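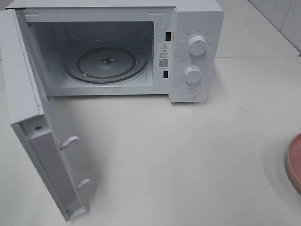
*Door open, ready for a run. Top camera view, Derkex kitchen set.*

# Derkex Kitchen Set

Recordings of a small robot arm learning to use a microwave, made by the Sombatkul College robotics club as our spring project. We drove the arm by hand with a leader arm, recorded everything, and then tried to train a policy that could do the job without us. There are 800 episodes in the set and we're really pleased with how it has come together!

If you're in another school or college club and want something to practise on before you have your own hardware running, please take it and have a go. Tell us what you make with it, we'd love to see.

## What's in it

Every episode is one attempt at one task. There are 5 tasks:

| Folder | Task | Starts with |
|---|---|---|
| `open_door` | Press the release button and swing the door out | door shut |
| `close_door` | Push the door until it latches | door open |
| `plate_in` | Put a dish on the turntable | door open |
| `plate_out` | Take the dish off and set it on the worktop | door open |
| `set_timer` | Turn the lower knob to a given mark | door shut |

The split is 500 for training and 300 held back for testing. Please don't train on the test folder if you want to compare scores with ours.

Failed attempts are included and marked. We argued about this for a whole session (some of us wanted a nice tidy set), but the failures have been some of the most useful episodes we've got. A lot of them are the gripper sliding off the round button or catching the rim of the dish on the way in.

## The microwave

It's a compact white one with two round knobs, one above the other, and a flat round push button at the bottom of the panel that lets the door go. The labels are in Chinese. For anyone writing task prompts: the *lower* knob is the timer, with the tick marks and numbers round it. Don't mix it up with the upper one. We did, in the first batch of `set_timer`, and had to record the lot again.

Three things make it a lovely test object and also a bit of a pain:

- White oven, pale worktop, white tiles. Our first colour-based tracker was hopeless, it simply lost the door against the counter. The dark latch slots to the right of the opening are much better landmarks, and so are the warning sticker between them and its little QR code.
- The turntable is glass. Depth readings on it are patchy, so treat them as a hint and lean on the colour video.
- The door hinges on the left and comes a long way out over the worktop. Plan your arm's path with the door fully open or you WILL hit it.

The oven was unplugged for every recording, and nothing has been heated. If you build your own version, keep yours unplugged too.

## Files

```
derkex/
 train/
 open_door/
 close_door/
 plate_in/
 plate_out/
 set_timer/
 test/
 (same folders)
 labels.csv
 cameras.json
 LICENCE
```

Inside each episode folder:

- `top.mp4` – the fixed camera
- `wrist.mp4` – the camera on the arm
- `joints.csv` – joint angles and gripper opening, one row per video frame
- `note.txt` – whatever the driver typed afterwards, often blank, sometimes very cross

`labels.csv` has one line per episode: episode name, task, driver's initials, and `ok` or `fail`. An episode is `ok` only if the arm is clear of the oven at the end. Door latched but gripper still resting on it counts as a fail. We know that's strict.

## Getting started

You'll need Python and the Grerkex loader, our own little package, which lives in the `tools` folder of this repo.

```
pip install -e tools/grerkex
grerkex check path/to/derkex
grerkex play train/open_door --first
```

Run `check` before anything else. It looks for missing files and for videos whose length doesn't match the joint log, and it will save you an evening of confusion.

To load episodes in your own code:

```
from grerkex import load

for ep in load("derkex/train", task="plate_in", only_ok=True):
 print(ep.name, len(ep.joints))
```

## How we recorded

Drivers worked in pairs, one on the leader arm and one on the keyboard. Swap after ten attempts, that was the rule, and the data is better for it. You can see people getting tired in the joint logs: the movements go jerky and the approach to the button gets sloppier.

Between attempts the person on the keyboard reset the oven and moved the dish to a new spot on the worktop. We didn't measure those spots. For `set_timer` the target mark is in the episode name.

Lighting is whatever the room gave us. Sessions ran from 4 pm, so the April recordings are noticeably brighter than the early ones.

## Known problems

- Version 1 had the two cameras swapped in part of `close_door`. Fixed in version 2, so please download again if you have the old one.
- The wrist camera drops frames when the arm moves fast. The gaps are filled by repeating the last frame.
- One kitchen, one oven, one worktop. A policy trained on this alone will be very surprised by your microwave!
- Nearly all our drivers are right-handed and came at the door in much the same way.

## What we'd like next

A second oven with a pull handle is top of the list. The Dendisley club has offered to record the same tasks on theirs, using the same file layout, and we're very excited about testing each club's policy on the other's oven. Someone also needs to write a proper script for turning the notes into text prompts. It's a good first job if you're new to the code.

## Using it

Free for teaching, clubs and research, with a credit to the Sombatkul College robotics club. The full terms are in `LICENCE`. Fixes and extra labels are very welcome: open a pull request, keep it to one task folder at a time, and run `grerkex check` first.

Questions go in the issues tab. Iker Cordero looks after the repo and answers most of them after club.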